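Speaker notes, December 23, 2021
Talk: *Teaching by remote control: what the task board showed us*

**Slide 1. Title**

- Thank Ratree Ratanaporn for the slot. Give the project name, Planoreck, and move on.
- Scope: two-arm remote control, one board, one operator at a time. Hand guiding comes at the end.

**Slide 2. The board**

- Modules joined in a row, carrying handle at each end. Sliders and four push buttons on the left, display and toggles in the middle, rotary knob and test leads on the right.
- Each control asks for a different contact. A button needs a straight press. A toggle needs a sideways push at the tip. The knob needs a grip and a wrist turn.
- Plain white walls on three sides. Background change was the largest source of noise in the March set.

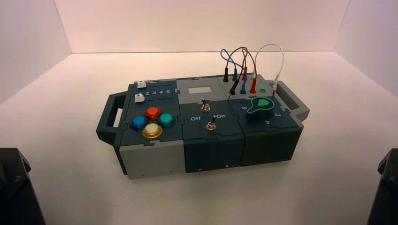 - Operators get 3 practice runs before anything is saved. Lamai Bunnag wanted more. We kept it at 3 and logged the early runs separately.
- The leads are the hard part. They move when touched, and the operator has no sense of force through the controls. Pause here; someone usually asks about force feedback. Answer: not in this rig.

**Slide 3. What we recorded**

- 543 demonstrations kept, 39 thrown out. Most of the 39 were operator resets in mid-task.
- We save joint positions, gripper opening, and head camera video on one clock.
- Hesitation stays in the data. Trimming it made the learned motion too fast near contact.

**Slide 4. Approach**

- Teach the approach as its own segment. Stop above the board, line up the fingers, then go down.
- Operators who skipped the stop pressed off center. Dale Kennedy has the plots if asked.
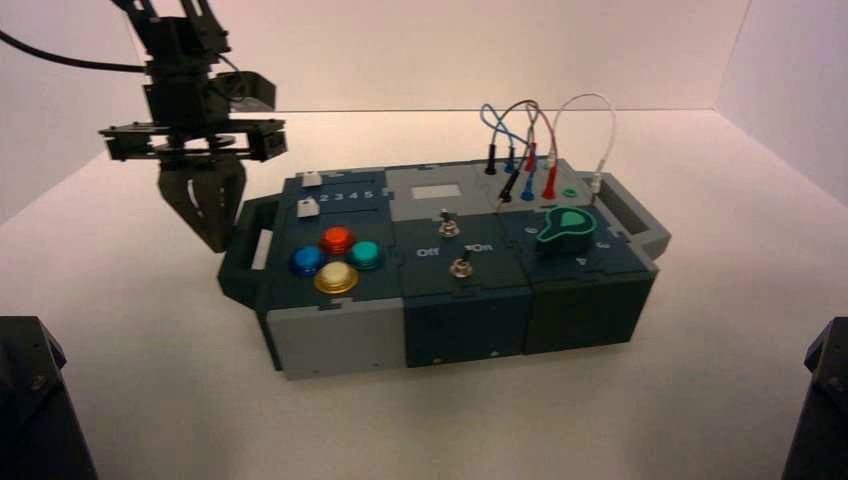

*Gripper above the left end of the board, fingers pointing down.*

- Say clearly: the stop height is chosen by the operator, with no fixed value in software.

**Slide 5. Hand guiding**

- Safta Nedelcu ran the same tasks by moving the arm directly. Better on the knob, worse on the sliders. Hands also blocked the camera.
- Current plan: remote control for the full task, hand guiding for short corrections.

**Questions**

- Licensing of the Tandutar logger: send to Iraklis Lazaridis.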